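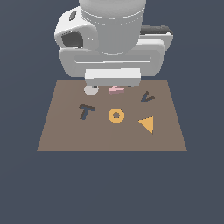
Do I need to set the grip width again every time I swap fingers?

Once per swap is enough. The controller keeps the last width you saved, so after changing fingers you run the width routine a single time and then leave it alone until the next change.

4. Comparing two sets of fingers in the simulator

I'm assuming you've been through section 3 and the arm moves when you tell it to. If it doesn't, go back, as nothing in this section will fix that. What we're doing now is trying the two finger sets that come with the Inia package, the short ones and the Pretus ones, on flat pieces lying on a table. Flat pieces are a proper nuisance for a gripper (there's hardly anything to get hold of!), so they make a good test. I did all of this in simulation first and only then moved to the real arm, and I'd suggest you do the same.

4.1 Before you start

1. Open the Jikcombe controller panel and load the tabletop project. Wait for the status line to say it's ready. On my old laptop that takes around 46 seconds, so don't start clicking things.

2. Go to Tools, then Fingers, and pick Short.

3. Run the width routine. The fingers open, close, and open again.

4. Save the width under a name you'll recognise later. Mine were called "test" and "test new" for weeks and I paid for it.

Note: the panel lets you save over an old width without asking. Erdal Kocabaş lost a whole afternoon's settings that way, so he now puts the finger name in front of everything, and I've copied him.

4.2 Running the short fingers

1. Choose a piece from the target list. I like to begin with the plain disk, then go on to the ring, the triangle, and the letter shapes last.

2. Press Hover. The arm moves above the piece and stops. Have a look from the side view as well as the front view, as the front view on its own can fool you about how far back the hand is.

3. Check the approach angle. For a disk it makes no odds. For a V or a T you want the fingers to close across one arm of the shape, so turn the wrist until they're square to it.

4. Lower in small steps. I use a step of 2 mm near the table and something bigger higher up.

5. Press Close, then Lift.

6. Write down what happened before you reset. The log keeps the numbers, but it won't tell you that the piece twisted on the way up – and that's the thing you'll want to know.

Caution: don't use Fast Lower with flat pieces. In the simulator the fingers go straight into the table and the contact solver throws the piece somewhere silly. On a real arm you'd be buying new fingertips.

4.3 Running the Pretus fingers

Repeat 4.2 with Pretus picked in the Fingers menu. Two things change.

The tips are thinner, so you can go lower before you close. Start with the same height you used for the short fingers all the same, otherwise the comparison isn't fair.

They also bend a bit more in the model. If a lift looks springy, turn the close force down a notch before you blame anything else. I turned it up, naturally, and made it worse.

Note: use the same layout for both finger sets. The layout number sits at the bottom of the panel, and you can type it back in. I used 1,104 for nearly everything in this guide and 2,447 when I wanted the pieces closer together.

4.4 What I found

For the disk and the triangle I couldn't tell the two sets apart. The ring was easier with the Pretus tips, as one finger can drop into the hole and the other stays outside. The letter shapes were where the short fingers did better, which I hadn't expected at all! They're stiffer, and a V held by one arm wants to swing. Muammer Demirtaş ran the same layouts on the Rajput controller and got the same order, though his lifts were slower throughout.

Your results may differ if you've changed the table friction. Mine was left at the default. If you've been playing with it, go to Project, then Surface, and press Restore.

4.5 If the fingers close on nothing

1. Check that the saved width matches the fingers you've got fitted. Nine times out of ten that's it.

2. Press Hover again and look at the offset in the panel. If it isn't zero, clear it.

3. Reload the layout by number. Pieces that have been nudged stay nudged until you do.

4. Still nothing? Close the panel, open it again, and start from 4.1. The wrist calibration is covered in section 5.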